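What We Ended Up Spending On The Second Arm

January is when I have to write down what the shop will need for the year, and the second robot arm was the largest item on the sheet. I put off the write-up for a while. A couple of people have asked me how the budgeting went, so I am going through it while I still have the receipts in one folder.

Some background for anyone new to this blog. I run a small work space in Briststead. Most of what we do is handling soft goods: folding, sorting, laying out cloth for cutting. We started with one arm, bought used, and it paid for itself slowly. When the work grew I had to decide between fixing up what we had and buying again.

I asked for two quotes. De Smet sent a full package price with the arm, controller, install and a day of training. Stelero sent a parts price for the arm only, with everything else as line items. The De Smet number was higher on the first page. By the time I had added cables, a controller and shipping to the Stelero quote, the gap was down to $200. I would have missed that if I had compared only the top lines, and I nearly did.

I went with Stelero anyway. The line items let me take out the things I already had. We owned a decent power supply and plenty of aluminum rail left over from the first build. With those removed, the total came to $3,601 before tax. I had penciled in more than that, so for a day or two I felt good about it.

Then came the list of things that were on neither quote. I keep a running note of these for next time, and I will copy it out as it stands:

Gripper pads. They wear and have to be replaced. I budget them now as a supply, the same as tape.
Cable. Buy more than the drawing says. Our runs go along the floor and they never go straight.
Clamps and stands. We had some, but they were all in use on the first arm.
Cloth for testing. I used to take it from the scrap bin, but scrap comes in odd sizes and I could not compare one run with another. I now buy a flat bolt of plain gray.
Floor space. I pay rent on it, so it goes on the sheet.
My own time. I still do not have a good way to count this.

The pads surprised me most. I had them down as a one-time purchase with the gripper. The rough black ones hold fabric well, but they shed bits, and a pad with an uneven face does not pinch a thin hem the way it did when it was new. I pay $7 a pad from Minley, and I order them a few at a time because the shipping is flat.

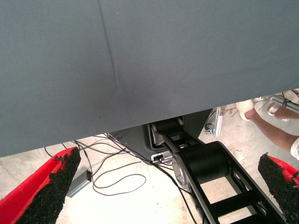
Gray cloth, red gripper fingers, and the cabling on the floor. The cable line on my sheet was too small.

The floor is the other thing I would plan differently. When I drew the layout I gave the arm its reach and a bit extra, and I drew the person as a circle standing off to one side. People do not stay in a circle. They sit, they stretch their legs out, they lean in to look at a joint. Whoever is working there needs room for that without having a foot near a cable. I have since added a strip of floor to the drawing on the side where we sit, and that strip cost me a storage shelf. The shelf went to the back wall.

I also looked at covered cable channels. They would keep the floor tidy, and I priced enough of them for both arms at $70. I have not bought them. We still move things often enough that I would be pulling the covers up every couple of weeks. Once the layout settles I will put them in, and they are on the sheet for the second half of the year.

A few people have asked whether I would lease. I did look into it. The lease terms I was offered made sense for a shop that runs the same job all day. We do not. There are weeks when the arm is busy from morning to night and weeks when I use it for testing and not much else. Paying every month for a quiet machine did not appeal to me, and with a lease I could not have changed the gripper without asking first. I change the gripper a lot.

For spares, I settled on a simple rule. If a part can stop the work and takes more than a week to arrive, I keep one on the shelf. If it comes sooner than that, I wait and order it when it breaks. Under that rule I stock one joint motor, one set of connectors and a pair of gripper fingers. The motor was hard to pay for, sitting in a box as it does. I put it on the sheet as part of the arm, and I think it belongs there.

The sheet for this year has fewer lines than last year's, but the lines are longer. I write the supplier, the lead time and what we did without it the last time we ran out. That last column is the one I read first when I am deciding what to cut.

Next on the list is a better table. The quote for it came in yesterday and I have not opened it yet.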